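Mandonora 家庭垃圾分类用语语料 说明文档

概述

Mandonora 是一份中文短文本语料,收录居民在询问垃圾分类、投放时间和大件回收时使用的说法,以及对应的类别标签。语料共 1,644 条,其中 1,150 条为单句询问,其余为两到四句的短段落。文本全部为简体中文,保留原有的口语、错别字和方言词。

整理这份语料的起因是检索效果不好。各地的分类指南用的是书面名称,例如“厨余垃圾”“可回收物”“有害垃圾”,居民提问时写的却是“烂菜叶子”“外卖盒”“坏了的灯管”。同一样东西有好几种叫法,同一个叫法在不同小区又可能指不同的东西。Mandonora 把这些叫法和标准类别放在一起,供做查询改写、文本分类和词表扩充的人使用。

文件组成

主文件为 mandonora_main.tsv,制表符分隔,UTF-8 编码,无 BOM,第一行是列名。
词表文件为 alias.tsv,列出俗称与标准名称的对应关系。
标签说明为 labels.txt,每个标签一行,后附简短定义。
修订记录为 changes.txt,按时间倒序排列。

用 Excel 直接双击打开主文件时,中文可能显示为乱码,请从“数据”菜单导入并手动选择 UTF-8。编号列请按文本格式导入,否则前导零会丢失。

字段说明

id:六位编号,不连续。中间空缺的编号是清理时删除的条目,不会重新分配。
text:询问原文。
label:主标签,必填。
label2:次标签,可为空。一句话里问到两样东西时使用,例如“电池和旧手机能一起扔吗”。
region:地区代码,取值为 PD(Pendora 片区)、US(Usmont 片区)或 NA(未知)。
style:取值为 oral 或 written。只要出现语气词或明显的省略,一律标为 oral。
note:标注备注,自由文本,不建议作为模型输入。

标签体系

标签共 62 个,分两级。一级对应四个投放类别,另加“大件”“装修”“器具与用品”和“非分类问题”。二级是具体物品或事项。labels.txt 中写作“一级/二级”的形式,斜杠两侧没有空格。

“器具与用品”收的是和垃圾桶、垃圾袋本身有关的提问,如桶多大合适、袋子总往下滑怎么办、袋口要不要翻到桶外、破袋之后袋子放哪里。早期版本把这些归在“非分类问题”下面,数量多了以后单独列出。袋子的叫法很杂,“垃圾袋”“塑料袋”“胶袋”“马夹袋”都有,alias.tsv 中统一指向“垃圾袋”。询问中提到颜色的,颜色词保留在原文里,不进入标签。
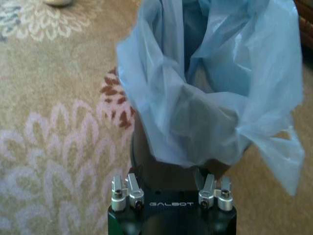
图:深色垃圾桶与浅蓝色半透明塑料袋,相关询问归入“器具与用品/垃圾袋”。

“非分类问题”包括投放时间、积分兑换、异味投诉等。如果只需要做物品分类,可以先把这一类过滤掉。

标注方法

每条文本由两人独立标注。主标签不一致的条目进入复核,由第三人对照标签说明裁定。复核时不参考地区字段,避免把某个小区的特殊规定当成通用规则。

需要留意几处约定。“外卖盒”不带修饰时标为“其他垃圾/污损餐盒”,写明“洗干净了”的标为“可回收物/塑料容器”。“骨头”不带修饰时标为“厨余垃圾/小骨”,写明“大骨头”“筒骨”的标为“其他垃圾/大骨”。“纸”单独出现时看上下文,看不出来就在备注里写“不明”,主标签取“可回收物/废纸”。“灯”包括灯管和灯泡,LED 灯目前没有单列。

有 67 条文本在复核后仍有争议,note 字段以“争议”开头。训练时可以保留,做评测集时建议去掉。

来源与清理

文本来自 Pendora 和 Usmont 两个片区的线上留言簿,由 Rebelo 整理小组导出。提交留言时页面上有用途说明,选择不公开的留言没有收入。

清理步骤如下:删除手机号、门牌号和车牌号,替换为 [号码];删除人名和称呼,替换为 [称呼];完全相同的文本只保留一条;纯表情、纯标点的条目删除。错别字没有改。“垃圾桶”写成“垃圾捅”、“厨余”写成“厨于”的情况都留着,做拼写纠错的人可能用得上。

7 月导出的一批留言曾经出现换行符丢失,两条留言连成一条。大部分已经拆开,如果看到一条文本前后话题毫无关系,很可能就是漏掉的,请在反馈时附上编号。

已知问题

地区分布不均,PD 明显多于 US,按地区划分训练集和测试集时要注意。
夏季留言偏多,西瓜皮、粽叶、空调滤网的出现频率高于全年平均水平。
标签反映的是导出时两个片区的规定,其他城市对大骨、贝壳、污损纸张的规定可能不同。请不要把本语料当作投放依据。
alias.tsv 中有少数俗称对应两个标准名称,程序读取时不要假设一对一。

使用许可

语料可用于研究和教学,修改后再发布时请保留本说明并注明改动。商业使用请先与 Rebelo 整理小组联系。不得尝试还原被替换的号码和称呼。

引用

Rebelo 整理小组,《Mandonora 家庭垃圾分类用语语料》。

修订

12月24日:新增“器具与用品”一级标签,原有相关条目已迁移;修正 alias.tsv 中“胶袋”的重复行;labels.txt 补充大骨与小骨的区分说明。旧版标签名不再保留,升级后请重新生成标签映射。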